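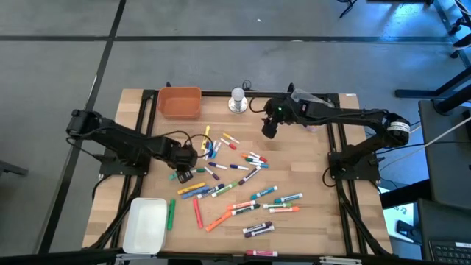

The best thing you can do with a wet afternoon in Jultside is draw your own map of it. Bus stops, bad dogs, the bakery that shuts at noon — put it all in, and never mind the scale.

I caught the habit from Isamu Koyama, who has been mapping his walks since January and now has 197 sheets in a plan chest on Siqueira Road. They're wonderful! One shows nothing but smells. Another follows the old Gemine stream, which runs under 13 streets and comes up for air behind the swimming baths, where you can hear it through a grating if the traffic lets you.

"I get lost more than I used to," he told me, sounding delighted. "I keep turning off to see what's there."

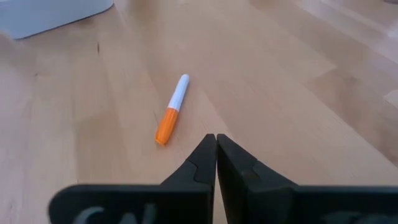

His first maps were all in pencil, and he rubbed out so much that the paper went furry. These days he goes straight in with colour and lives with his mistakes. The hill by Florent House has drifted a good half mile west — he likes it better there, and so do I.

My own first go took in 17 houses, a postbox and a hedge I had walked past for years without seeing the gate in it. I got the bend in our road completely wrong. I've pinned it up in the hall anyway, and the next sheet starts at the gate.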